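Ticket 367
Subject: Hand-held gripper drops out during visitor demos (Tallero kit, open day in April)
Status: Open, waiting on reply
Priority: Normal

Hello to everyone at Tallero support, and thank you for the quick answer to my last note. I promised a fuller account once we had swept up after the open day, so I hope you'll forgive the length of this one.

We had the Tallero gripper at the table nearest the door, and it was easily the most popular thing in the building. People love to pick it up! A visitor squeezes the handle, the fingers close, and the software from Boiko records the move and plays it back on the arm at the next table. We ran it from 10 in the morning until a little after 4, in short turns, with one of us standing by to explain.

The trouble began before lunch. The tool would track nicely for a while, and then the Boiko window would show "tool lost" and the recording would stop. The fingers still opened and closed by hand when this happened, so I don't believe anything mechanical has let go. I counted 12 dropouts over the day, and I did write them down, because the first thing you asked me last time was how many. 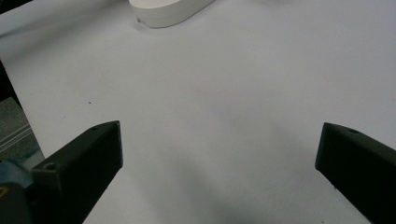 Most of them came when a visitor was reaching toward the far side of the table. Our cable is 3 meters long and comes up through a hole near the front, so a long reach does put some pull on it, and children especially like to stretch out as far as they can go. I can't swear that's the cause. Two of the dropouts came with the tool held quite still while I was talking, and there was no pull on the cable at all that I could feel.

What we tried, in order:

10:50 Closed the Boiko window and opened it again. Tool came back, lost again within the half hour.

11:35 Swapped to the other USB port on the laptop. No change that I noticed.

12:15 Turned everything off over lunch and let it sit. The first hour afterward was the best of the day, with one dropout only.

1:40 Swapped in the spare cable from the Pokton box. It fits, but the plug feels looser than yours, and we had three dropouts one after another, so I put the original back.

2:30 Taped the original cable to the table leg so the plug couldn't move. Four more dropouts before closing.

Recovery takes some 60 seconds each time, which doesn't sound like much until you have a line of families waiting and you've already told them everything you know about grippers. They were very kind about it, I must say, and one gentleman came back for three turns.

Added the next morning: I ran it alone with the building quiet and couldn't get it to fail. The only other difference I can think of is that the Biltard people next to us had packed up their wireless display by then. Could that matter with a wired tool? I would have guessed no, but I'd rather ask.

The log file from the laptop is attached to the ticket. Would you like me to mail the tool back, or should I try a new cable from you first? We have a school group coming in May, and I'd dearly like to have it on the table for them.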